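Zutville Media Literacy Circle
Minutes of the February meeting
Library annex, upstairs room, 7 p.m.

Called to order at 7:04, after a short disagreement over whether the clock on the wall counts as a source.

Minutes of the last meeting
Read and accepted with one correction. Mr. Rawashdeh did not "storm out" in January. He left at a normal speed to move his car. The secretary regrets the error and notes that it came from an eyewitness.

Old business

The Tramgate story. Members will recall that a post went around town claiming the new streetcar bells were tuned to a pitch that makes riders agreeable. Drelon had agreed to trace where it started and reported back. The earliest version he could find was a comment under a recipe for bean soup. It was a joke, and the person who wrote it said so in the next comment, which did not travel with the first. From there it went to a neighborhood page, then to a man with a podcast, then to the secretary's own sister-in-law, who sent it to the secretary in capital letters.

Discussion ran long. Mr. Rawashdeh wanted it on record that he rides the line daily and has never been less agreeable. Drelon said one rider was not a sample. Mr. Rawashdeh said that was exactly what a person would say if the bells were working. Laughter, most of it voluntary.

A guest in the back row asked whether the group was itself an operation to make people trust the streetcar company. The chair answered that the company has not returned her calls since October. The guest wrote this down and seemed to find it significant.

Agreed: Drelon will put his trail of screenshots on one sheet, front and back, in type a person can read.

The word "they." At the last meeting we agreed to try a full evening without using "they" for people we could not name. The trial lasted 17 minutes. It was ended by the chair, referring to the people who set the thermostat. Motion to try again in March. Carried, with 2 opposed, both on the grounds that they enjoy the word.

New business

The spring talk. The proposed title was "Who Is Steering Your Thoughts?" Several members felt this was the kind of headline we meet to complain about. Other titles offered were "How Rumors Move," "Slow Down Before You Share," and, from the back row, "Wake Up." The first was adopted. It was generally agreed that fewer people will come.

Length of the talk was set at 90 minutes including questions. The chair asked that questions be questions. Drelon asked how this would be enforced. Tabled.

The flyer. A draft was passed around. It had a large staring eye on it. Mr. Rawashdeh, who drew the eye, said it stood for attention. The rest of the table said it stood for the eye being after them. He will try an ear.

The newsletter. Copy is due by the end of the month. The column on reading past the headline was held over again because the only person who turned one in had sent the headline. The secretary will fill the space with something.

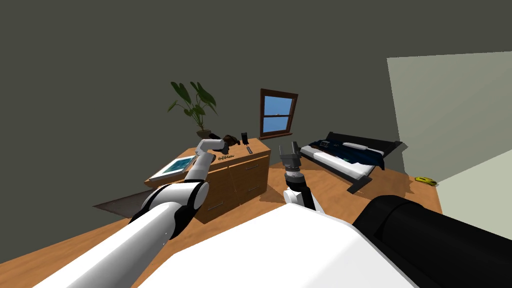 Trudy Cosgrove, Secretary

Reading list. The book on wartime leaflets has 2 holds on it at the library, and one of them is the chair's. She was asked to return it sooner than she did the last one. The pamphlet on hypnotic language in advertising was dropped from the list after Drelon looked up the author and found that he also sells a course in it.

Announcements
The coffee fund is short. No theory was put forward, although looks were exchanged.
The annex door now locks by itself at nine. Anyone who steps out for air after that should bring a phone and the number of somebody still inside.
The guest from the back row has asked to join. She was given the form, and asked who would be keeping it. The secretary will, in the blue folder.

Adjourned at 8:50. Next meeting in March, same room, chairs to be put back in rows by whoever made them a circle.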